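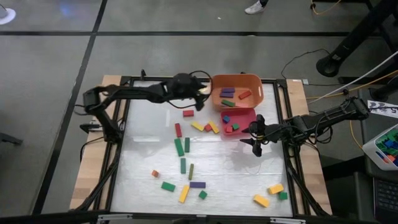 Can you run a different gripper on each arm and still share one controller config?
Sure, as long as each arm gets its own open and close limits and you never copy one side's numbers over to the other. The config file has a block per arm, and the grip settings live inside that block, so there's nothing global to fight with. Home both arms after you edit it.

Okay, that was the short version, and it answers the first thing Ademir asked. The rest of his message needs a longer reply, so settle in. I'm quoting the parts I'm answering and leaving out the rest.

Ademir Bittencourt wrote:
> Hi all, we have two arms on a bench, still with the stock fingers, and
> we're thinking of going to the Kinden soft pads on at least one of them.
> Has anybody here used those for small blocks? We do block sorting, so it's
> pick up, carry, drop in a bin, over and over. The stock fingers keep
> losing the little cubes when they come in at an angle.
>
> Also wondering if the Guerra controller is worth the trouble, or if I
> should stick with the Fastlow board we already own. We have an overhead
> camera and nothing on the wrists. Is that going to bite us?
>
> Sorry for the pile of questions!

Don't be sorry, I love this stuff and my family is tired of hearing it.

Pads first. I spent most of February going back and forth between the stock fingers and the Kinden pads, same arm, same job, wooden blocks in a few sizes. I did 100 picks with each on the small cubes only, with the cubes just tossed down any old way. Stock fingers missed 29. The pads missed 2! I was so sure I'd written it down wrong that I did the pad run again the next morning, and it came out close enough that I stopped worrying.

But (you knew there was a but) the pads are fat. They're fine when a cube has some air around it. When two blocks are lying side by side, the pad on the inside has nowhere to go, and it either shoves the neighbor away or rides up on top of it. With the long blocks I liked the stock fingers better. They slide into a narrow gap and they grab the long ones square across the middle without any drama. So if your table tends to get crowded, I'd put the pads on one arm and leave the other alone, and let the skinny one break up the clumps.

Dropping is the other half and I didn't think about it enough at first. The pads hang on. A small cube will stick to one side for a beat after the gripper opens, and if the arm is already leaving, the cube goes with it and lands wherever it feels like. I added a wait after opening, 900 milliseconds, and that cured it. It feels like forever when you're standing there watching. I've tried shorter and got strays on the floor, so it stays.

If you're dropping into anything with high sides, come down over the middle. I had a plastic basket that I kept catching on the rim with the wider gripper, and every time it moved, all my saved drop points were junk. Double-sided tape under the basket. Took me way too long to think of tape.

On the controller – I've had both. The Guerra is smoother, especially on slow moves near the table, and the grip force reading is one I trust. The Fastlow is jerky at the bottom of its speed range and the force number wanders around as the motors warm up. For sorting blocks, though, I don't think you'd notice much. What you would notice is an afternoon of rewiring, new connectors for both arms, and a setup tool that forgets which arm is left if you unplug them in the wrong order. Since you already own the Fastlow, I'd keep it and spend the money on pads. If you get into stacking, ask me again and I'll probably say something different.

Camera. Overhead only will get you a long way with blocks lying flat. Where it bit me was right at the end of the pick, when the gripper comes down and covers up the very thing it's reaching for. You're working blind for the last bit. I got around it by taking the block position before the arm comes in and not updating it after that, which is fine until the other arm bumps something. Salvador Meireles had a wrist camera on a Zudwood bracket for a while and liked the view, but the bracket stuck out far enough that he had to change how the arms pass each other. You might ask him where he ended up, I know he reads the list.

Oh, and shadows! A lamp off to one side gives every finger a soft dark twin on a white tabletop, and my block finder picked up a few of those as real edges. I moved the lamp higher and put a second one across from it.

One question back at you, Ademir. How are you closing the gripper, to a set width or until it feels something? All my numbers up there are closing to a force. If you're closing to a width, try changing that before you buy anything, and set it separately for each arm. I can send my config if you want to see how I split it, just warn me if you're on the older Fastlow firmware so I can dig out the right copy.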